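Prinenano Suitcase Records

README and data card

Prinenano is a table of what became of some suitcases. It holds 1,055 entries on 110 cases, written up each time a case was opened, packed, unpacked, wiped down, cursed at or put back on its shelf. It is text, in one big CSV and two small ones. If you came looking for travel tips you'll be let down, although there is a column called "regrets" that gets close.

Maintained by Alaric Esposito and Imani Pettigrew. This card was last revised on Wednesday, January 22, 2025, mostly to fix the spelling of "colour" in nine places where a spreadsheet had opinions.

Why it exists

The records started as a lending log. We lend luggage to people in our building and the two buildings behind it, because a suitcase spends most of its life holding other, smaller suitcases. A lending log wants three things: who, when, back yet. Ours acquired a condition column after the Marchetti case came home with a wheel that only believed in left turns. Then it acquired a zip column, a contents column and a free-text column, and by then it was a dataset whether we liked it or not.

Imani wanted to know which cases wore out first and where. Alaric wanted to settle an argument about packing cubes. The first has been answered in part. The second is in the issues tracker and will probably outlive both of us.

What's in the folder

records.csv is the main table, one row per event.
cases.csv has one row per case: shell type, shell colour, wheel type, closure, size class and nickname.
contents.csv lists what people said they packed, in their own words. "Stuff" appears a lot.
notes.txt is the overflow from the free-text column, kept because Jalen Pettigrew writes long and cutting him down felt rude.

There is no database. There was going to be one.

Columns worth knowing about

event: one of out, back, clean, repair, shelf, other. "Other" was meant to be rare.

closure: zip, double zip, latch or strap. A strap counts only if it's the thing holding the case shut, and not a decorative strap, of which the luggage trade is very fond.

zip_state: smooth, gritty, catches, stuck, gone. "Catches" means you can get past it by backing up a little and being polite. "Stuck" means you can't. Please don't merge the two, as somebody did in an earlier release, making it look as though our luggage had suffered a single terrible weekend.

pull_tab: present, replaced, paperclip, absent. Paperclip is a real category. So is keyring, which we fold into replaced.

wheel_state: recorded for each corner. Corners are named with the case lying on its back, lid up, handle end away from you. Standing the case up and starting over gives you a different map, and we have several months of rows where two people were using one map each. Those rows carry the flag corner_unsure. We have left them in as a monument.

shell_marks: scuff, scratch, smudge, dent, crack, sticker residue. Scuffs rub across the surface, scratches go into it. Glossy black shells will show you every speck of dust that has ever thought about landing on them, so dust is not recorded. It was for one week and the table doubled in size.

print: free text. If there's a picture on the lid, say what it is. Printed cases almost never get mixed up at the carousel, and they are the first ones asked for by anyone under 12 and anyone over 50.

fill: empty, half, full, sat on. The last one means somebody had to sit on it.

Shells, wheels and zips

Most of the damage in the table is at the corners and along the zip, where the two halves meet. The middle of a lid hardly ever comes to harm. People put their stickers there anyway, so it's well protected.

Spinner wheel and its corner housing:

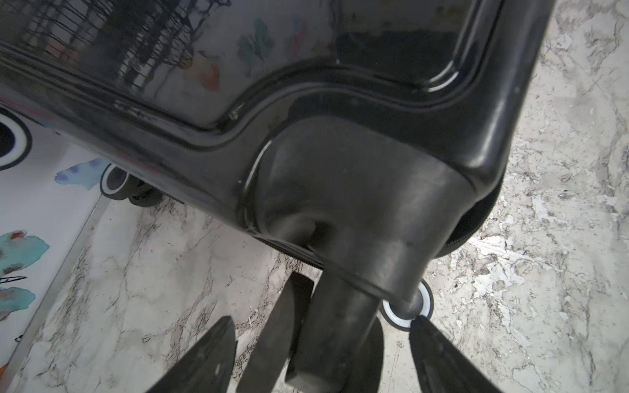 "Space" lid, case lying flat:
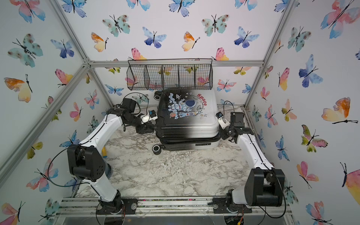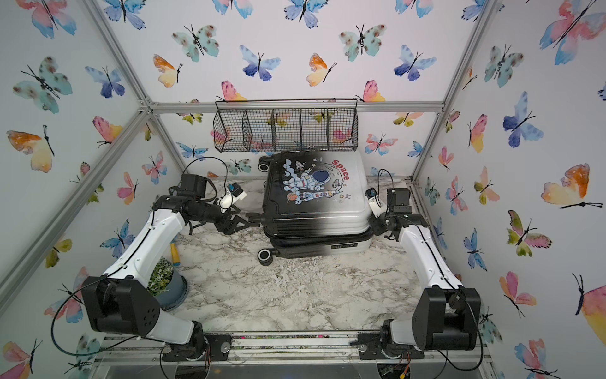 Zip track, slider and pull tab:
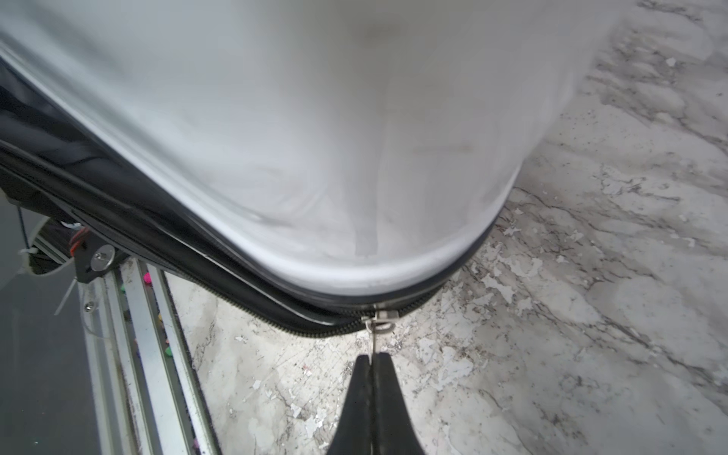
Why is the zip logged separately from the rest of the shell?

Zips and shells fail on different schedules. A scratched shell will carry your socks for another decade, while a case with a perfect shell and a dead slider is a tray with a lid. Keeping zip_state in its own column lets you pull out the cases that need a repair from the ones that are merely ugly.

How the entries were made

Whoever handles the case writes the row. That's usually Imani or Jalen, with Amos Haddad filling in on repairs. There is a one-page guide, which gets read once and then used to prop up the lamp.

The routine for a returned case goes like this. Lay it on its back on the floor. Run the zip all the way round, both directions, by the pull tab and not by the slider body. Open it. Take out the receipt, the single sock and the hotel pen. Shut it again, stand it up, roll it a metre each way and listen. Write the row before you put the case on the shelf, because afterwards they all become "fine".

Simão Louro went back through the first year of rows and re-coded zip_state from the free text. He was able to assign a code wherever the writer had used an adjective. Where they had drawn a small unhappy face, he coded it as "catches" and flagged the row.

Cleaning notes, since people ask

Glossy shell: damp microfibre, then a dry one. Kitchen sponges leave a haze that looks like a new kind of damage and has twice been logged as one.

Pale shell or pale fabric: grey smudges come off with dish soap, or they don't. We gave up on eraser sponges, which take off the smudge and also the sheen.

Zip teeth: old toothbrush, dry. Then rub a candle stub along the track and run the slider back and forth. Graphite from a pencil works on black zips and is a poor idea beside anything white. Amos knows this now.

Wheels: pull the hair out with tweezers. It is always hair. Don't oil them, as oil collects grit and the grit goes home on somebody's carpet.

Known problems

Nicknames changed. The case called Hista in the early rows is the same one as "big grey" later on. A lookup is in cases.csv, under aka.

The size classes are cabin, medium and large. Airlines disagree with us and with each other. We measured 60 of the cases properly, wheels included, and took the tag's word for the rest. Tags tend to forget that wheels exist.

April is a mess. Everybody goes away at once, the rows get short, and "ok" stands in for five separate columns. Treat April's zip_state as a rumour.

Contents are self-reported. Nobody has ever admitted to packing a hair dryer, and yet.

Colour is recorded as the person saw it. Shells that fade from one colour to another used to be entered under whichever end was nearest the writer. They now go in as "black to white" or whatever applies, with the darker colour first.

Filtering

We use a little script called Flilter, which began as a typo and is now on too many labels to change. It takes a column and a value and hands back the rows. It will not do dates. If you want dates, sort the file yourself, and watch out for the rows where the day and the month have swapped places.

A query we run often is closure = zip, pull_tab = absent, event = back. Those are the cases that need a new tab before they go out again. We keep the spares in a jam jar by the door.

Suitable uses

Planning repairs for a small lending shelf. Teaching somebody to tidy a spreadsheet. Working out which corner to look at first when you're buying a case second-hand (check the wheel housings, then the bend in the zip, then smell it).

Unsuitable uses

Ranking brands. We don't have enough of any one maker, and half our labels have worn off. Also please don't use the regrets column to find out what your neighbours took to the coast. The names have been removed, but the building isn't that big.

Licence and credit

Share it, change it, keep our names on it. If you find an error, open an issue with the row number. If you find the missing key to the green case with the latches, skip the issue and come up to the third floor.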